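House rules for handheld grippers

September 23, 2024

I said in February that I would write up the rules we use on the floor, and then I didn't. Visitación Rivas asked me for them again last week, so I'm putting them here where I can find them too.

Most of what gets written about robot safety is about arms. Fences, light curtains, stop buttons, speed limits. We have that binder and we follow it. Handheld grippers fall outside most of it. A person carries the thing, squeezes it, picks up a cup, puts the cup down, and the recording goes off to train something else later. There is no arm to fence off. For a long time our only written rule was "be careful with the lens."

The list is longer now. It came out of going through 3,000 recordings with Ilídio Azevedo and writing down why we had to throw some of them away.

Before you pick up a gripper, look at the jaws. If the rubber is lifting at an edge or has gone shiny, swap it and write the swap in the log. Worn rubber changes how an object slips, and you won't notice it by feel.

Close the jaws fully once at the start of each recording and once at the end. Hold for two seconds. Graça Sequeira wanted this done only once a day. We tried it her way and had no means of telling when a jaw had drifted, so it went back to every recording. 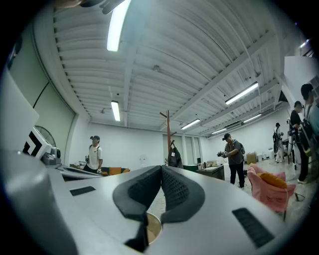 Straps and cables get checked before you start walking. Anything that hangs down far enough to catch on a chair arm gets taped or rerouted. If you wear a backpack, remember that you are deeper than usual when you turn.

Keep two arm lengths between people who are recording. I know this is hard to hold to when several people are working at once. If you can't keep it, one of you waits.

Everyone in the room has to have signed the consent sheet, including people who are just passing through. The lens is very wide and it sees the ceiling, the walls and whoever is standing well off to the side. If a visitor comes in, stop, and delete the recording if they haven't signed.

Don't talk someone through a task while they are doing it. Amândio Magalhães does this and he knows I'm writing it.

Put the gripper down on its stand between recordings, never on a seat.

I still don't have a good rule for breaks. Mylene Estrella thinks it should be by the clock and I think it should be by the number of recordings. For now people stop when their wrist gets tired, and I'd like something firmer than that before the next group starts at Cimutstead. If your shop has one that works, send it to me.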